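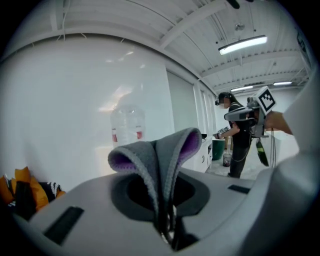

Hand-held grippers at work near a low white cabinet, with a water bottle and a pile of fabric items at left.

Can the Machine Fold Your Towels Yet?

By the second week of December I had folded 11 towels in a training room at Tellen, a small company which wants to sell a household robot named Kingi. My hand was inside a gripper with two fingers, and it is much slower than my own two hands. A towel that takes me a few seconds at home took most of a minute.

The idea is easy to say. People do the chore with the same kind of fingers the robot will have, and the robot learns from the recordings. Tellen told me it has 2,726 recordings of cloth work, and it considers this a small number.

Then I went to see Kingi itself, at a laundry in Mevholm. It was given four shirts. Two of them it folded quite well, a little crooked at the collar. The third it picked up by the sleeve and put down again, many times, until an operator pressed stop. The fourth was never started.

With hard objects the situation is better. Dinetgate, which packs kitchen goods, uses an arm to put cups in boxes, and on the morning of my visit it packed 100 without help. But the cups are all the same and they arrive always in the same place. My kitchen is not so polite.

I asked at Tellen when I can buy one. They would not give me a year. For emptying a dishwasher they sounded hopeful, for a bed sheet much less. I am still doing my sheets alone, on Sundays, and badly.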